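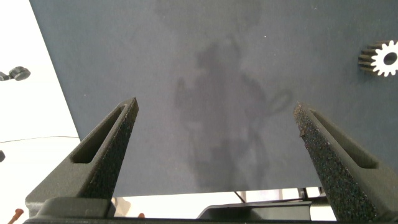
Three gears, one plate, all day long

Gineck, May. Just after 8 a.m. and the arms are already going. Coffee on the windowsill, somebody's jacket over the radiator, a radio turned down so low it's mostly hiss.

The job at Tiltano this month is gears. Put a small metal spur gear on a pin. Do it again. Then again, and keep every run, because the runs are the product. The company sells no robots. It sells examples, recorded demonstrations of a person steering an arm through a chore, which get fed to a learning system until the system can (everyone hopes) do the chore by itself.

The order is for 2,000 of them. When I visited they were well short and not saying how short.

You'd think gears would be easy. Factories have been putting gears on shafts for a very long time, with fixtures and hard stops and a program that goes to the same spot forever. Move the part a finger's width and that program is finished. The customer wants the other thing. Parts dropped anyhow on a table, plate wherever it happens to be, and the arm sorts it out. Nobody can write that down as a list of moves. So you show it.

Showing it is slow. The operator's hand goes one way, the arm goes the same way a beat later. Reach, close, lift, carry, line up the bore, lower. The last bit is where it goes wrong. A gear that's a hair off will sit tilted on top of the pin looking almost right, and then you have to decide. Wiggle it? Back off and start the approach over? Both are fine, I was told, both get kept. A clean save is worth more than a perfect run. The model is going to miss too and it needs to have seen somebody miss.
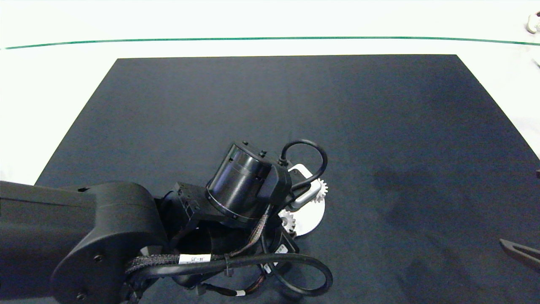 What does get thrown out: runs where the operator stopped to think. Long hover over the table, nothing moving, and the system learns to hover. Early on they had a whole batch like that. Forty seconds of dithering per gear. A first model trained on it would drift over the plate and just stay there, like a person who's forgotten why they came into the kitchen. 200 runs in the bin.

So now there's a rule, talk it through before you press record. Where's the first gear, which pin, what order. Then go, and dont stop.

Shifts run 40 minutes on, then off the controls, no exceptions. Tired hands make mushy data. You can see it on the playback, the grips get later, the lifts get lower, and the people who label the runs say they can tell the end of a shift without looking at the clock.

Labeling is upstairs. Less fun, everybody agrees. Each run gets chopped into pieces, reach, grasp, carry, seat, and each piece gets a pass or a fail and sometimes a note. The notes are the good part. "Greedy." "Came in sideways, lucky." "Why." I read them for an hour and missed my lunch.
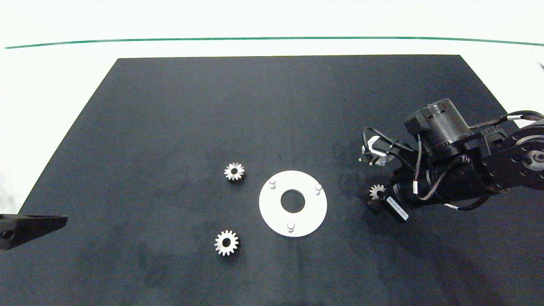 Then the part nobody budgets for, which is variety. The temptation is to set the gears down in the same handy places, left side, neat, easy reach. Do that enough and the model learns the places and never learns the gears. Dernura, the little program they run between takes, calls out a layout at random and the operator has to set it up even when it's a pain. Espescially when it's a pain. One layout had a gear so far off in a corner that the arm could barely get down to it. Kept. Took 19 tries.

And does it work? Depends who you ask and on what day. The Ahuja plant, down the road, is trying an early version on one bench. It seats gears well, I hear, then every so often does something baffling with an empty grip, very confident about it. Back comes the video, and someone on the floor records more runs of exactly that.

I had a go before I left. Reach, close, lift. Got the bore over the pin, or thought so, let go, and the gear rolled off toward the edge of the table. The operator next to me had already saved the run.

214 shares
31 comments

More from this section
The warehouse that folds its own boxes
Why grippers still hate plastic bags
A night shift with the sorting line
Teaching a machine to thread a needle, part 2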